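Chapter 5
Knits, Stretch and Sportswear

I learned to sew on woven cotton, like nearly everyone does, and for years I thought that meant I could sew. Then my nephew's soccer club in Flutbridge asked if I'd take in a few jerseys, I said sure, no worries, and I spent a miserable September weekend unpicking wavy hems with a blunt seam ripper. This chapter is the one I wish I'd had on the bench that weekend (along with a ballpoint needle, which I'd never heard of!).

By now you've worked through the woven fibres and you know your warp from your weft. Knits have neither. They're built from loops, and loops move. Pull a knit sideways and the loops open out; let go and they wander back, more or less, depending on the fibre and how hard the poor thing has been washed. All the handling in this chapter comes out of that one fact, from the way you cut to the way you press.

We'll begin with behaviour, before any machine gets switched on. I want you to find something knitted and sporty at home, an old footy top or a pair of running shorts, whatever colour you like, and spend 15 minutes getting to know it. Turn it inside out. Look at how one panel joins the next and whether the seam has any give. Then scrunch the whole thing up, put it down on a padded surface and leave it alone while you read on.

I'm fussy about the surface. My first teacher, Dirceu Lopes, had every bench at Droseck covered in grey cloth over padding, and I grumbled about it for a whole term because my chalk rolled off the edge. He was right, of course. A slippery knit skates all over a bare laminate top, and you end up cutting a sleeve that's longer at one side than the other. A bit of woven texture underneath holds it where you put it.
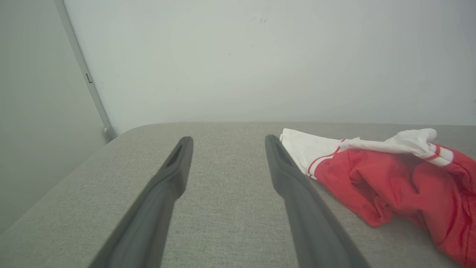

Go back to your scrunched garment after you've read section 5.1 and look at the creases. Soft, rounded folds usually drop out with a shake. Sharp ones want steam, and a pressing cloth if there's a print or any trim nearby. Make a note of which kind you've got, and write down the fibre content from the care label if it hasn't been snipped out.

Pay special attention anywhere two colours meet. A red panel sewn to a white one is a classic headache, partly for the dye (see section 5.4 on colour bleeding) and partly for the trim, which often stretches less than the fabric on either side of it. Cleiton Lins and I once mended a whole set of club tops at Fernard, and the puckering along those joins took us longer than every hem put together.

Before you start section 5.1, gather 2 scraps of knit with different amounts of stretch, a ruler, and your notebook.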